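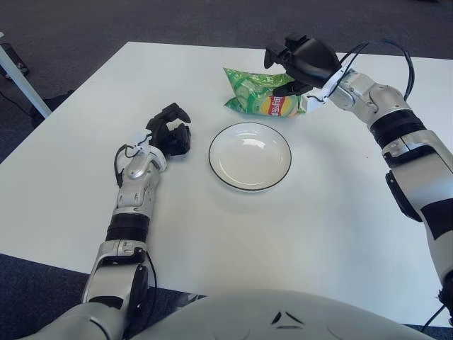 Green chip bag and white bowl on the white table.

29 September 2019
Sermon archive, Sodwood chapel recordings. Transfer and cataloging notes.

Picked up at the second box of open-reel tapes. The first box is finished except for the reel with the split hub, which stays in its can until the replacement hub comes from Bralum.

Deck check before starting. Heads and guides cleaned with isopropyl, left to dry, then demagnetized. Azimuth set by ear on the first reel and then trimmed on the scope. The chapel machine was clearly out of alignment for most of the period on these tapes, so the setting has to be redone per reel. Do not use the calibration tape value and walk away. I lost a whole transfer that way on the first box: speech was intelligible but all the consonants were dull.

Reel labels in this box are unreliable. The lid gives a preacher's initials, a scripture reference and sometimes a season ("Advent," "after Easter"). The spine often gives a different reference. Rule for the catalog: enter the lid and spine text exactly as written in the two label fields, then enter the passage read aloud on the tape in the passage field. If the two disagree, the tape wins, and the disagreement goes in the remarks.

Reel "Amos / harvest." Lid says Amos 5, spine says Amos 8. The reading on the tape is Amos 8, starting at verse 4. Sermon follows without a hymn. Level drops 6 dB partway into the sermon and stays there. Sounds like the preacher stepping away from the pulpit microphone, as the room sound comes up at the same moment. Not corrected in the preservation file. Corrected in the listening copy with a plain gain change at the drop, no compression.

Reel "Ruth, evening." Two services on one reel, recorded in opposite directions. The second side plays backward if the tape is run straight through in full-track mode. Transferred both sides separately in half-track. Evening service has prayers of intercession that mention parishioners by full name with their illnesses. Marked restricted. Gebreyes parish office has asked that anything of this kind be held back from the public listening page until they have gone through it, and that covers prayers and announcements but leaves sermons open.

Reel "Luke 15." Sticky. Squeal on the left guide almost at once, stopped the deck, brown residue on the guide. Rewound by hand. Goes on the baking list with the other two from the same brand of stock. Incubator is booked until October, so no transfer before then. Do not try to play it again cold, even to check the label.

Reel with no lid text. Organ prelude, then a reading from James 2, then a long sermon on favoritism in seating. Useful local detail: the preacher refers to rented pews as something the congregation has given up "within the memory of those here." That may help with dating, if the vestry minutes record when pew rents ended. Left the date field blank. No guesses in the date field, only in remarks with a question mark.

Print-through is audible on all of these, mostly as a pre-echo ahead of the opening sentence where the room is quiet. Tapes were stored heads out. Winding them tails out for storage now, and noting it on the can. Tested the noise reduction preset on the Amos reel at the usual strength and it took the ends off the congregational responses. The "Amen" after the blessing was reduced to a click. Backed it off and then removed it altogether for anything with responses. Preset is acceptable for sermon-only sections.

Test tone at 1000 Hz recorded at the head of each file as before. Keep it out of the listening copies. One of the earlier copies went up with the tone still on it and has been replaced.

Catalog fields. The subject list we inherited from the Lulavero collection treats "homily" and "sermon" as separate terms. Lulavero is mostly Catholic material, and the distinction makes sense there. For Sodwood use "sermon" throughout and put "homily" in as a cross-reference so that searches across both collections still find it. Hymns: enter first line and tune name if announced. Do not enter hymn numbers alone, as the chapel changed hymnals at some point and the numbers don't carry over.

Storage: the working drive has more than 2 TB used. Checksums run on the first box, no mismatches. Second copy not yet made for today's files.

To do:
Ask Bralum for shipping status on the hub.
Bake list: Luke 15 plus the two already bagged.
Request vestry minutes, pew rents.
Send Gebreyes the restricted segment times for the Ruth reel.
Redo azimuth on the James reel, first section only, still a little dull.
Copy and checksum today's files.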